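Stendach is a trading and tile-laying board game for two to four players, designed by Birutė Ots and published by Šimkus. Players take the part of merchant families in a river port, buying salt, timber and cloth upstream and selling them at the harbour. A full game lasts around 60 minutes.

Gameplay

The board shows a river divided into stretches of water, with a harbour at one end. At the start of a turn the active player draws a tile and places it along either bank. Tiles show warehouses, workshops, toll houses or farmland, and must match the paths on any tile they touch. The player then moves one barge and may load or unload goods at each warehouse it passes.

Toll houses belong to the player who placed them. Any other barge passing one must pay a coin to the owner or stop there until the next turn. A player can remove their own toll house at any time, but gets nothing back for it.
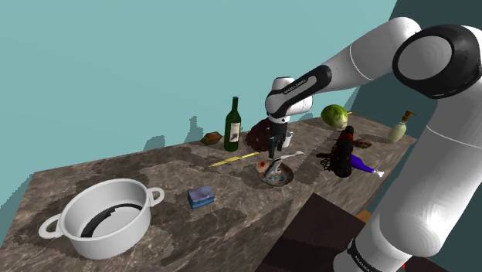
Prices at the harbour are kept on a shared track. Selling a good lowers its price by one step for each cube sold, and the price of every good that was not sold goes up by one step at the end of the round. Contracts are held secretly in hand and pay a fixed sum whatever the track shows.

The game ends when the last of the 56 tiles has been placed. Players finish the round, then add up their coins, completed contracts and the value of their workshops. Unsold goods are worth nothing. Ties go to the player with fewer toll houses on the board.

Development

Ots began work on the game under the title Firard, as a longer design with a combat phase. This was dropped after testing, when most players chose to avoid fighting altogether. The artwork is by Zane Mockus. The first printing was 1000 copies, and a second edition with larger tiles and a reworded rulebook followed.

Expansion

Grullance, a small expansion by Ots and Tamer Harb, adds a second river branch and a fifth player. It cannot be played without the base game.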